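3.2 Cell layout and cable dressing

The Vindov cell was set up to pick bar stock from an open bin and was later used for all wear measurements reported in Section 4. It consists of one KUKA arm, a two-bin fixture, and a work surface that carries the bins. Parts are presented in bulk, with no tray or separator, so that the wrist has to turn through a wide range of angles to reach bars lying close to the walls. This places most of the bending load on the cables between the forearm and the gripper.

In the original dressing, supplied with the Plasent integration package, the cables ran straight from the forearm to the gripper with little slack. Two faults were traced to this arrangement during the first 1,000 cycles, both of them breaks in a signal conductor near the wrist. The dressing was then changed to the one shown in Figure 3. The yellow cable and the black bundle are held against the forearm by a strap, cross the wrist joint together, and turn back in a loop on its far side. A cable tie binds the lower part of the loop, and a second fastening holds its end close to the wrist. The hoses to the gripper follow a separate path below the joint.

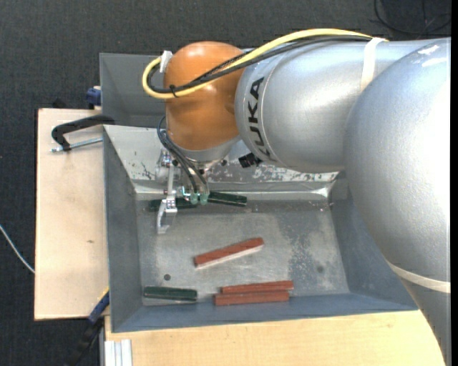

Figure 3. Cable dressing at the wrist of the Vindov cell, with the gripper over the main bin. Reddish-brown and dark green bars lie on the bin floor and along the walls.

3.3 Inspection and adjustment

The cell was inspected every 8 hours of run time. With the arm parked and drives off, the loop was checked for flattening, the ties for movement along the bundle, and the hoses for rubbing against the gripper hardware. The wrist was then jogged at low speed to both ends of its working range. If the loop touched the bin wall or pulled tight at either end, the tie was cut and reset and the check was repeated.

Bin position was checked at the same interval. The fixture is held by clamps, and a shift of the main bin moves its walls relative to the taught approach points. A shift of more than 6 mm was corrected by loosening the clamps, moving the bin back to its reference marks, and touching up the approach points. Smaller shifts were logged and left alone.

A total of 129 inspections were recorded between March and the end of the trial. Entries were made in the Mulcahy maintenance log and exported to the Jutach analysis scripts without manual editing. Tie resets and bin corrections are treated as separate events in Section 4.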